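Box Folding and Packing Assistants (part-time, two openings)
Posted 2022-06-14

Putau is a small mail-order business that sells tea, dried fruit and baking supplies. All of our orders go out in plain brown corrugated boxes that arrive flat and are folded by hand at our Endon packing room. We are looking for two people to join the folding and packing bench.

The job is simple to learn but takes practice to do well. Most new people need a week or two before their boxes come out square every time. You will be shown the work by Piyumi Bhuiyan, who runs the bench, and you will fold with her for your first few shifts.

What you will do

Open out flat cardboard blanks and fold them along the creases.
Set side walls and tuck flaps so the box holds its shape without tape.
Check folded boxes for torn edges, crushed corners and bad creases.
Line boxes, pack orders from a pick sheet and close the lids.
Keep the bench wiped down and the scrap cardboard bundled for collection.

The box we use most is a one-piece tray box with a fold-over lid. It comes in three depths. The creases are already pressed into the board, but they are stiff on a new blank and need to be bent back once before folding. 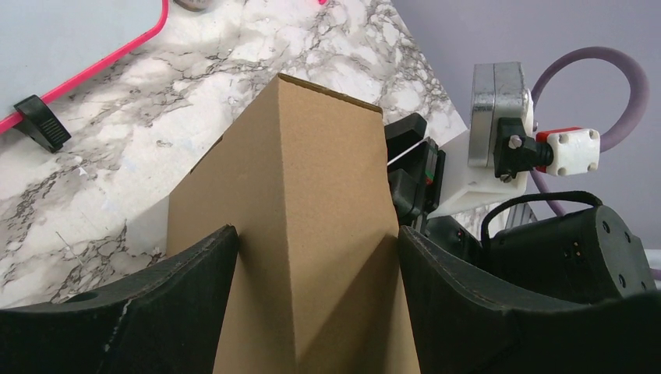

Do I need packing experience to apply?
None is required. We teach every fold from the beginning, and several of our current packers came from kitchen, shop or cleaning work. If you have worked with cardboard, paper or fabric before, mention it in your application.

Hours and pay

Shifts are four hours, mornings or afternoons, four days a week. We post the schedule two weeks ahead. Pay is hourly and goes up once you have finished training. The rate for each opening is given in the information sheet, which we send to anyone who asks for it. Overtime is offered before the holidays and is optional.

The work is done standing or on a high stool, whichever you prefer. Folding is light, but bundles of flat blanks can be heavy and we use a cart for those. You should be comfortable using both hands for the whole shift. Folding a lid usually means holding one side of the board steady while you bring the other side up, and

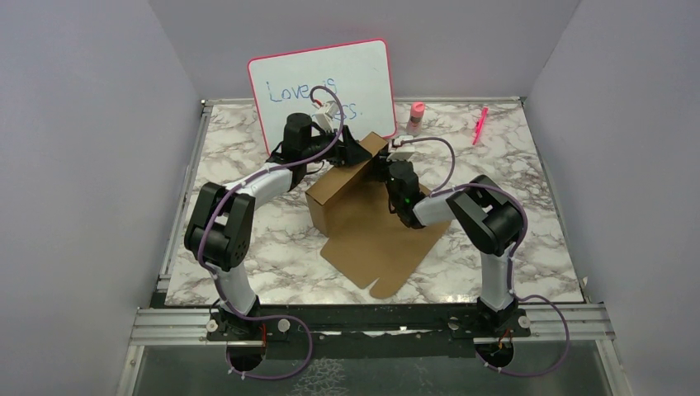
people with sore wrists or thumbs tend to find it hard going after the first hour. Please tell us if this could be a problem for you. There are other jobs in the room, such as picking and labeling, and we can talk about those instead.

Cotton gloves are provided. Cut cardboard edges dry out the skin and can give small cuts, so we ask everyone to wear gloves during training. After that it is up to you. Closed shoes are required at all times.

How the boxes are checked

Finished boxes go on a shelf and are looked over before packing. A box passes if the base sits flat, the walls meet at the corners and the lid closes without being forced. Boxes that fail are opened up and folded again if the board is still sound. We don't take money off for spoiled blanks.
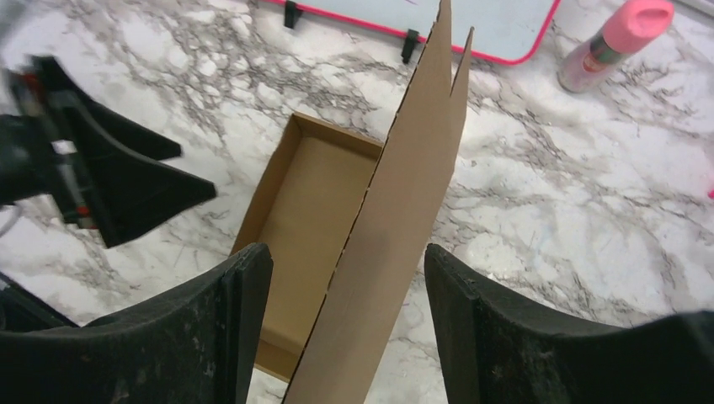 The step that gives new people the most trouble is the last flap. It has to go in after the walls are set, and if it goes in crooked the whole lid leans. On a box with a long narrow flap that ends in two points with a notch between them, as on the open one here, look at the points before you tuck anything. A bent point can usually be flattened between finger and thumb. If the board has started to split at the crease, set the box aside and take a new blank. Piyumi will go over this with you more than once, and it is fine to ask again.

Who we are looking for

Someone careful, on time and willing to do the same task for long stretches. You need to be able to read a pick sheet in English and work next to other people in a fairly quiet room. A radio is kept on low.

How to apply

Send a short note with your name, phone number and the shifts you can work to Faizal Ismail at the Putau office, 371 Kyei Street, Endon. You can also drop it off in person during office hours. A resume is welcome but you don't have to send one. Please write "Packing bench" on the envelope.

We will invite people in for a paid two-hour trial, where you will fold and pack alongside the team. Bring photo ID and wear clothes you can move in. Everyone who comes to a trial will get an answer from Faizal by phone.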